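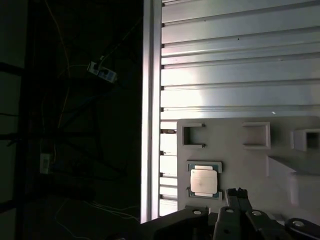
Processor in its holder, gripper coming up next to it. Cadgate open day, Skellberg.

I went on Saturday to the open day at Cadgate and I promised some of you a report. I will write it as a thread. It is long, please mute me if robots are not your subject.

For those who don't know the place: Cadgate is in Skellberg, behind the old Escobar print works, and they work on taking computers apart and putting them together with robot arms. Old office computers, mostly. The kind you had under your desk ten years ago.

I repair computers for a living, so I did not come as a neutral visitor. I came a little bit to see my competition. I also came because there was soup.

The bus to Escobar goes once per hour on the weekend and the entrance is on the side of the loading dock. The sign is on the other side. If you go next time, walk around the building first and save yourself some shouting through the wrong door.

You sign your name, you leave your coffee on a shelf, and you get a sticker. Then you wait in a corridor with a lot of bicycles. I waited next to a father with two daughters who already knew everything, because the school had visited in November.

Our guide was Bereket Fikre. He is responsible for the cell they call Guter. I asked where the name came from and he said it was on the door when he started.

He speaks quietly, and the fans in the room are not quiet, so everybody moved closer and closer to him. By the end we were standing like people around a campfire.

First thing I learned: the arm does not put a part "somewhere on the table" and take it again later. Every part has a home. There are holders made for the processor, for the memory, for other small things, and the program knows these homes very well.

This sounds boring but for me it was the most interesting part of the visit. When I work, I put the processor on the anti-static mat, or on the box of the new one, or (don't tell my customers) on my knee for a moment. I find it again with my eyes. It costs me nothing.

For the robot it is a big question where the part is and in which direction it is turned. A good holder answers half of that question before the arm has moved at all.

Bereket passed around some old holders that did not work well. One was too tight, and the processor went in and did not want to come out. One had walls so high that the fingers touched the walls before they touched the part. You could see scratches on it from many tries.

He said they made holders for one whole winter before they were satisfied, and that "satisfied" is a strong word.

The younger daughter asked why they don't just use a suction cup. Bereket said it is a good question and that they have one in the drawer. A suction cup is fine for a flat metal lid. It is less fine for a memory module, with all its small chips on the side. They wanted to try how far they could get with fingers only.

Then the demonstration. There were two planned, one with memory and one with the processor. I will take the memory first because it is easier to explain.

You know how it feels when you push a memory module into its slot. You push, nothing happens, you push more, you start to worry about the board, and then it clicks. Your thumbs know the click. I have done it thousands of times and I still hold my breath a little.

The robot does not have thumbs. Bereket said the force is the hard part of the job. If you push too little, the module sits in the slot and looks correct and the computer does not start. If you push too much, you bend the board.

So the arm goes down slowly. Very slowly. The father said "is it broken?" and Bereket said no, it is being polite. 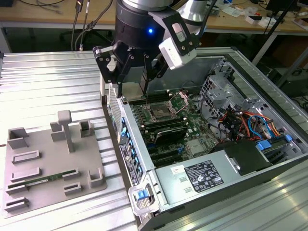 It is also a matter of space. An office case like this is built so that a human hand can go in, more or less. With a wrist and fingers and a camera on the arm it is a different story. You must come from above, you must not hit the wall, and cables can be in your way.

I asked about the cables. In my shop, the cables are what I fight with the most. Everyone at Cadgate seems to fight with them too. Bereket said a processor is always the same shape, but a cable has a new shape every morning.

For now a person pulls the cables to the side before the robot begins. He told us this very openly, and I liked that. At many demonstrations the person who prepared everything stays behind the curtain.

Somebody asked how many separate steps there are for one computer. He has a list on the wall, printed on several sheets taped together. It has 107 lines. "Open the lever" is one line. "Check that the lever is open" is another line.

I read the list while the others asked questions. My favorite line was "wait." Only that, with a small question mark in pencil behind it.

Now the processor. On most office boards you have a socket with a metal frame over it and a small lever at the side. Lever up, frame up, processor out, straight up. You must not slide it and you must not drop it back. The contacts in the socket are thinner than hair, and when you bend one you will have a bad afternoon.

I have bent them. I think everyone in my profession has bent them, and the ones who say no are new.

Bereket let the arm do the approach first without touching, so that we could see the way it goes. Then he let it go for real. During this time he had his hand near the stop button the whole time, relaxed, like you rest your hand on the gear shift in a car.

The first try it stopped by itself. There was a message on the screen and he read it and said "yes, fair." He moved the arm back and started again. The second time it took the processor out and carried it to the holder and put it down. People clapped. I clapped also.

I want to be correct here, so I say it: it was slower than me. I would need perhaps the time to drink half a cup of coffee for the same work. We could have finished the whole cup.

But I said this to Bereket and his answer stayed with me. He said, you are fast for the first computer, and for the second. How are you at four o'clock, when you have a pallet behind you?

At four o'clock I am not good. It's true.

He told us that a recycler offered them 2,000 old desktops from one office building, all of the same model. For a human this is a terrible job. For a program that is difficult to write but easy to repeat, he said, it would be a present.

They did not accept yet. They have no space, and he wants first to have the cell work a full day without somebody standing next to the button.

Another visitor, an older woman with a very good notebook, asked who will lose the work. It became quiet. Bereket did not give her a smooth answer. He said that today most of such computers are not taken apart carefully by anyone, they go in a shredder, and the good processor goes in with them.

She wrote that down, and then she asked "and after today?" and he said he didn't know. I think both of them were right to say what they said.

My own opinion, for what it costs: I'm not afraid for my shop. People bring me one computer with coffee in it and a story about the coffee. The robot would have to listen to the story.

But if somebody could send me a box of tested processors and memory that a machine has taken out cleanly, I would buy it tomorrow. Now I buy used memory from the internet, and a part of each package is garbage.

A small technical thing for the people who asked me before: yes, there is a camera on the arm, near the gripper, and there is also a view from the side. He showed us both on the screen. The near one is good for the last bit of the way. From so close you see the part and the fingers, but not much of the rest of the computer.

I found the near view strange to look at. You are suddenly at the height of the processor. It made me think how little I look at the things I hold in my hand all day.

The older daughter was allowed to move the arm with the hand controller, with the speed on the lowest setting and away from the computer. She was better at it than her father. She was also better than me, I have to report.

When I tried it, I turned the wrist the wrong way again and again. Left on the controller is not my left when the arm is facing me. Bereket said it takes new people some days before they stop tilting their own head.

The soup was lentil. It was in the kitchen upstairs and it was good, a bit salty.

After the soup I went down again and stayed longer than I wanted. Two hours in total, and I missed one bus. Bereket was eating a sandwich and changing a number in the program, how deep the fingers go before they close. He tried it, shook his head, changed it back.

Practical information, because I already have messages about it: it is free, you don't need to register if you are a small group, and children can come with an adult. Wear closed shoes. They told us this at the door and one man in sandals could only watch from the line.

Photos are allowed in the room with Guter. They asked us not to photograph the screens in the room next door, so I did not.

The next open day is not fixed yet. They will put it on the notice board at the Escobar gate and I will post it when I see it. I pass there on my way to the post office.

And to the person who asked if I brought my own computer with me for them to fix: no. But I did think about it on the bus.

Bereket, if you read this, I found the scratched holder in my jacket pocket when I came home. I am sorry. I will bring it back this week.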